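Switching the grocery list to plain text

For five years I kept our household shopping list in an app called Prerkine. It synced between phones, sorted items by aisle and remembered prices. In August it began asking for a subscription, so I exported everything and looked at what I had: 794 items, 572 of which had been bought once and never again.

The replacement is a single text file in a shared folder. One item per line, store name first, quantity last. Sorting the file alphabetically groups it by store, and that covers most of what the app did for me.

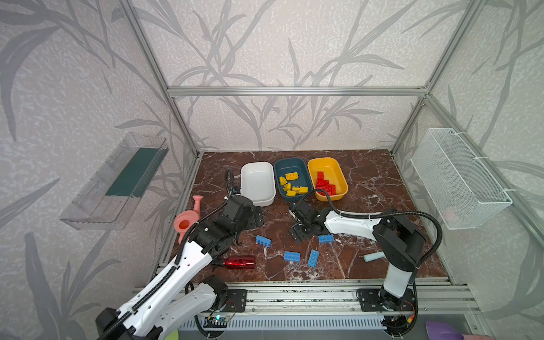 Red marbled tabletop, leaf-print wallpaper behind.

Two rules took a while to settle. The first is that bought items get deleted, not marked. Davina wanted a history, and we tried keeping one for a month, but the file grew past 60 lines and stopped fitting on a phone screen. The second is that quantities are always in units the store sells. "Flour 2 bags" works; "flour 3 lb" leads to a phone call from the baking aisle.

Sync conflicts are the weak point. If we both edit while one phone is offline, the folder service keeps two copies and leaves the merge to us. I wrote a short script that joins the copies, sorts them and drops duplicate lines. It can bring back a deleted item – we have a lot of mustard at the moment.

Recurring items live in a second file, which I paste in at the start of the month. I may automate that part later.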